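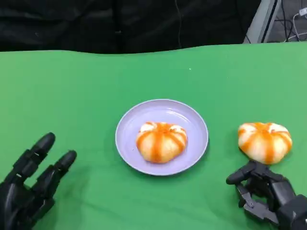 Home Products Recording Stations Hands Support Contact

Stondono Tabletop Recording Station

The Stondono is a complete station for recording two-handed manipulation examples. One operator drives a pair of multi-fingered robotic hands over a cloth-covered table, and the station saves the head camera view together with the joint positions of both hands. The recordings come out ready to use as training examples.

It was designed by Plaltine for labs that need a lot of short, clean examples of ordinary tasks: putting a bun on a plate, moving it off again, passing it from one hand to the other. Soft and rounded objects are a good first set. They forgive a rough grasp, and the hand has to close in a different way than it does on a block or a cup.

What you get

Table with fitted cloth, green or gray
Black fabric backdrop and stand
Left and right hands with arm mounts
Head camera on a fixed bracket
Operator gloves, one pair in each of two sizes
Foot pedal for start, stop and discard
Recording computer with the Onu software installed

The plates and food pieces are sold separately as the Caminstead object set. You can also use your own objects. Anything that fits in one hand and weighs less than a full coffee mug will work.

Recording

Each example starts and ends with the pedal. Press once to start, once to stop, and hold to throw the take away. Onu asks for a task name at the start of a session and keeps it until you change it. If you want a written instruction stored with each take, type it in before the first one. It can be edited later.

Most tasks take less than 30 seconds per example. A trained operator can record some 40 usable takes in an hour, including the time to put the objects back. We suggest a break every hour, as tired operators tend to make short, jerky corrections that show up in the data.

Move the objects a little between takes. A set where the plate is always in the same spot will teach the system that spot. Onu can show a random starting layout on the monitor if you would like one to follow.

Review and export

Takes are listed by task with a short preview. Mark each one keep, trim or drop. Dropped takes stay on the disk until you empty the bin. The internal drive holds 3,000 takes at the standard setting. Export is by network folder or external drive.

Setup and service

The table needs a level floor and a wall outlet. Allow a day for assembly and calibration. Recalibrate the hands after every 10 hours of recording, or after a fingertip is replaced. Fingertips are a wear part and can be changed with the supplied hex key.

Orders and quotes: Severin Hollenstein
Operator training and technical questions: Ertuğrul Işık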